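## Selling the kids' old toys: one big lot or piece by piece?

**plundau_dad**

The youngest has announced she is too old for toys, so I've been told to clear the closet before September. I can sell everything as one lot on Barua for 50 bucks and be done by dinner, or list it all separately and become a small shipping company. My wife favors the second option. My wife will not be doing the shipping.

Anyone done both?

**gluegun_gary**

Did it separately last year. 23 listings. I made 200 dollars and lost most of a month to people asking if I'd take four for something marked five. One guy wanted to know if a plastic cow was "true to size."

Sell the lot.

**Mrs_Flimau**

Strong disagree with Gary. Lots go to resellers, who then do exactly what you were too lazy to do and pocket the difference. Sort by type, keep sets together, and price each bag so it's not worth arguing over.

Keep the boxes, too. People pay more for anything that still has its box, even if the box looks like somebody sat on it.

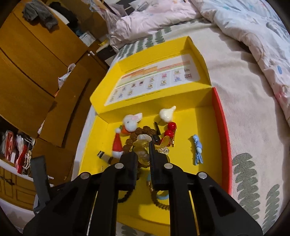
Also, wash everything plastic first. Warm water, dish soap, an old toothbrush. I've opened bags from other sellers that were at least one third cracker.

**gluegun_gary**

"Too lazy" is a funny way to spell "has a job."

**Mrs_Flimau**

I also have a job, Gary. I list during it.

**tapeandtwine**

Boxes are overrated. They double your postage and the buyer's kid rips them up by lunch. I flatten mine and recycle them. The exception is board games, where you need something to hold the pieces you've already lost.

**undora_or_bust**

Depends where you sell. On Barua boxes don't matter much because it's all local pickup. On Undora the collectors hang out, and they will ask for close-ups of a cardboard flap. I got 19 dollars extra for a box once. Then I spent around half of that on a bigger box to mail the box in.

**tapeandtwine**

So you're agreeing with me.

**undora_or_bust**

I'm agreeing with you at a profit.

**plundau_dad**

OK, update. I split the difference: the good stuff in sets, the rest as one lot. Then my daughter walked by, saw the piles on the floor, and took back a third of it because she "might need it for something."

Does anyone know how to edit a listing on Barua after you've posted it? The button is grayed out for me.

**Mrs_Flimau**

You have to pause it first. Three dots, top right, then Pause. Edit, then unpause.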